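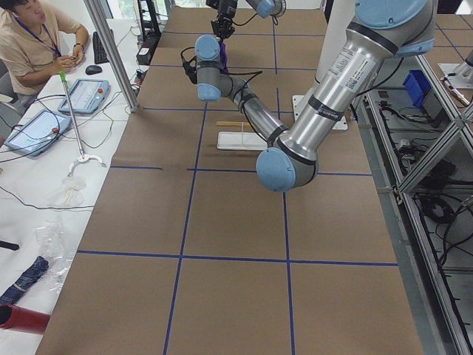

Saturday. Got the long table papered and taped, finally. Started a little after eight and had the last strip down before two, with a stop for lunch and a drive over to Ekley in the middle that I hadn't planned on.

The old paper came off badly. It had been down since winter and the tape had set hard on the edges, so I went along with the plastic scraper and a rag with a bit of citrus cleaner on it. The near end was the worst. There was a line of old glue under there from the paper before that one, and I think I papered over it last time and told myself I'd deal with it later. Dealt with it today. Took most of an hour for a strip I could cover with my forearm. Rolled the old sheet up with the dirty side in and put it by the back door for recycling, though I doubt they take it with that much tape on it. Tore the tape off what I could.

Then I let the table dry with the window open. It was cool out and I should have put a sweater on.

The new paper is the brown kraft from Šimek, the heavier one. I paid more for it this time and I'm glad I did. The thin stuff rippled every time the weather changed and it tore if you dragged anything with a corner across it. This one has some body to it. It also wants to go back to being a roll. I cut the length I needed last night and left it upside down on the floor with books on the ends, and this morning it still curled up at me when I took the books off. What worked was laying it curl side down and taping the far end first, then walking backward toward the near end and smoothing with my arm as I went. I got one bubble and had to lift it and start again from halfway. Second try was fine.

The roll is 60 inches wide and I trimmed the long side with the good knife. New blade. Have to remember to buy blades, that was the last one in the packet.

Measured the lines after that. I did it differently this time. Before, I started at one edge and marked off squares until I ran out of table, and the last row always came out as a skinny leftover that was no use for anything. Today I found the middle and worked out from there. I went with 18 inches for the spacing, which makes a cell big enough to put a tray in and still get a hand around it. I had 13 written down in the notebook from last year but I crossed that out, too fussy, everything hung over the lines and then what's the point of the lines.

Pencil ticks along both sides first, then the tape from tick to tick. The lengthwise lines I did first, the two long ones, pulling the tape out in one go and holding it tight above the paper before letting it down. It's the only way I can get it straight. If I lay it down a bit at a time it wanders. Doing a long one alone is awkward - you stick one end, walk the roll down to the other, and hope nothing catches on the way. The first one twisted and stuck to itself and I lost a whole length. Said a few things out loud.

Ran out of tape before I was done, of course. I was sure there was another roll in the drawer and there was, but it was the wide green stuff, and I wasn't going to have a table that was half one and half the other. So I drove to Ekley. The hardware store in Dornton closes at noon on weekends now and I would have just missed it. They had the dark blue one on the bottom shelf, behind the drop cloths. I bought two rolls. Also the blades? No. I forgot the blades. I stood right next to them at the register.

Had a sandwich in the car.

The crosswise ones went quicker. They're short enough that I can reach most of the way over. I pressed the crossings down with the back of a spoon so the edges won't lift. One of the lines in the lower half looks heavier than the others to me and I've looked at it enough times now that I'm leaving it alone. I could pull it and redo it, but this tape takes the top fiber of the paper with it when it comes up, and then I'd have a fuzzy stripe next to a straight line.

There's a dark smudge over on the left already, along one of the cross lines, toward the middle. I don't know if it was my thumb or something off the underside of the ruler. I tried an eraser on it and that did nothing except spread it out a little. It's faint. It'll have company by the end of the week.

I wiped the ruler down after that. It was dirty, so it was probably the ruler.

The cost came out as follows, so I have it for next time. The paper I'd already paid for, and I can get three more coverings out of the roll if I don't waste any. The tape was more than I remembered. The drive doesn't count. I'd also been looking at that rubber mat from Evora, the one with the grid already printed on it, and for this length of table they wanted 256 plus shipping. No thank you. It would look nicer, I'll admit, and I wouldn't be on my knees picking tape off the floor. But when a mat gets cut or stained you have a cut, stained mat, and when paper does you throw it out and put down more.

Not much is out on it yet. I put down the flat white piece and the light wooden stick behind it, the two of them side by side the long way, to see how things sit inside the lines. They look good against the brown. White shows up much better on this than it did on the gray top, where I was forever losing the edge of it. The stick is closer to the color of the paper and I thought I might have trouble seeing it, but it's pale enough. I'd like to keep that habit of setting things parallel. I never manage it past the first few days.

The small purple thing is the easiest to spot of the lot. I should go for more color in general with the small stuff. Half my time goes into hunting for something beige.

What I haven't decided is whether to label the cells. Last time I wrote letters in marker straight onto the paper, one in each corner, and then I changed my mind about what went where and had crossed-out letters all over. I could write on bits of tape and stick those down, and move them when I need to. I could also just remember. I'm going to try remembering for a week.

The other thing to sort out is the near edge. I folded the paper under and taped it from below, lying on my back with the flashlight in my teeth, and it's holding, but people lean there and it's going to wear through at the fold first. It did last time. Maybe a second layer of tape along the edge once it starts to go. Or a strip of the scrap paper folded double, I kept the trimmings for something like that. They're standing in the corner with a rubber band around them.

Swept up afterward. A surprising amount of tape on the floor, and on my shoes, and I found a piece on my sleeve when I was making dinner. Put the spoon back in the kitchen. Put the knife up high. My lower back is sore from bending over the middle and my right thumb is raw from rubbing down the edges, and I could feel both of them when I was doing the dishes.

I went back in after dinner to look at it with the overhead light on. The lines are straight, or straight enough. Looking down from the near end they run off nicely toward the back of the room. I left it there.

Tomorrow: the shelf under the window, if my back lets me. Return the green tape if I can find the receipt. Write to Šimek and ask if they'll do the heavy paper in a longer roll.

Blades.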